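Tips for the two-arm kitchen bench

Members continuing the Buvilis build are asked to observe the following.

Cover the table with brown paper before setting out any dishes. A plain brown surface makes a white plate much easier to find, both for the operator and for the software.

Begin with a single piece of fruit. An orange on a flat plate is suitable; crowded plates should wait until the grip settings have been saved.

Leave a hand's width between the plate, the tray and the cutting board - more if both arms are to move at once.

Secure every cable before raising an arm, and check the slack again at full reach.

Wipe the gripper fingers after handling food. Replace the paper when it no longer lies flat.

Questions may be addressed to Aicha Ramadan.
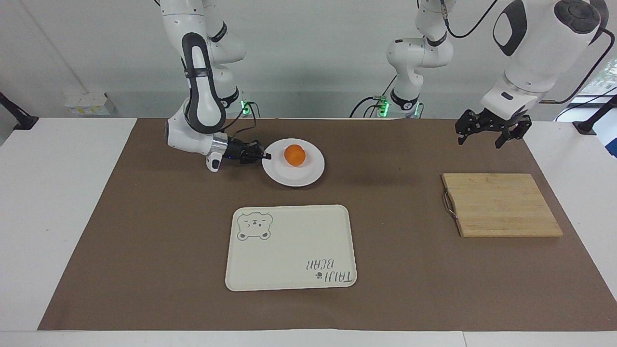

Drusum Shared Workshop - Home Automation Club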